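Cozinha pequenina, alegria enorme
26 de março

Desde novembro que eu andava a sonhar com uma cozinha de brincar a sério, e finalmente temos uma! Adoro a bancada de madeira com os blocos claros e avermelhados, e a panelinha de inox então... tem duas asas de arame e brilha imenso!

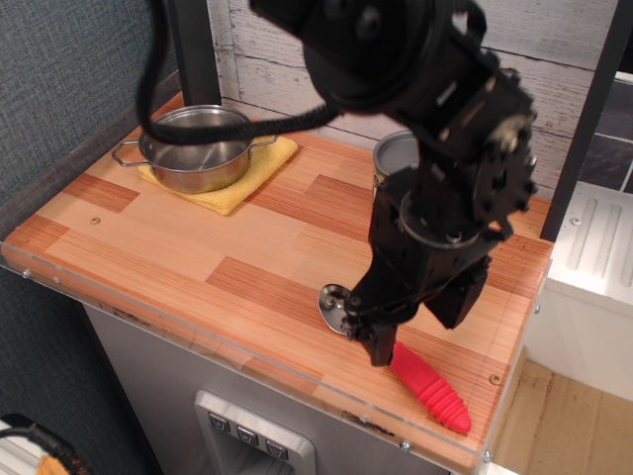
Comprei quase tudo na Jultard (a colher custou 2 euros, uma pechincha!) e o resto veio da feira de Bamora. O pano amarelo dobrado faz de base para a panela, e fica tão bem ali. 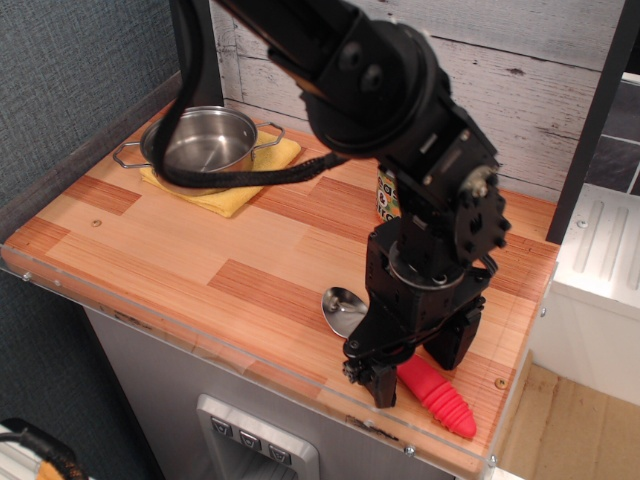 Tempo de leitura: 2 min

A peça canelada, cor-de-rosa avermelhada, é a minha preferida. Cá em casa serve de cenoura e vai parar a todas as sopas! Para a semana quero fazer umas cortinas de 19 cm.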